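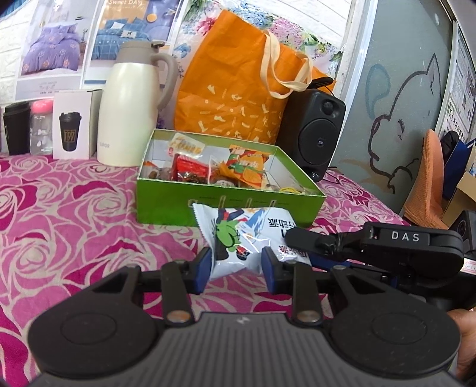

How do you find out who really started a company?

Beverley Merrick
2024-05-27

Hi all, I hope this is the right spot for this. I'm putting together a talk for our library's tech history group (lovely bunch, mostly retired, very keen) and my subject is Trumstead, the small firm that made accounting software for farm co-ops before it was bought out by Sosance. The trouble is that every article I find gives a different founder. One says it was a single fellow working out of his garage, another says two brothers, and the Sosance website only mentions whoever was in charge when they bought it. I've been at this for 7 evenings now and my kitchen table has disappeared under printouts. Where would you go next? I don't mind paying a little for records, but I'd like to stay under $300 for the lot.

Chie Kubo

Hello Beverley, what a nice topic! I did something similar for a family history of my uncle's business, so I know the printout problem well. I'd begin with the business registry for the province or state where they first set up. The original incorporation papers usually name the first directors, and you can often get a copy for a modest fee. Do check for earlier names as well -- plenty of firms traded as something else for the first few years, and a search on the later name will miss all of that.

After that, try the local newspaper on microfilm. A new software company in a small town was news back then, and the reporter generally talked to the people who were there. I'd trust a short item from the first year over a glossy profile written two decades on. Keep in mind that the first directors on paper may not be the people who wrote the program, so you could well end up with four names and a good story about how they fit together. If you get stuck on the registry forms, post again and I'll gladly walk you through them.

Bogdan Domański

Look in the front of the old manuals, they used to list the programmers. Second-hand sites have them cheap. I thought it was the brothers but I might be mixing it up with Ziltard.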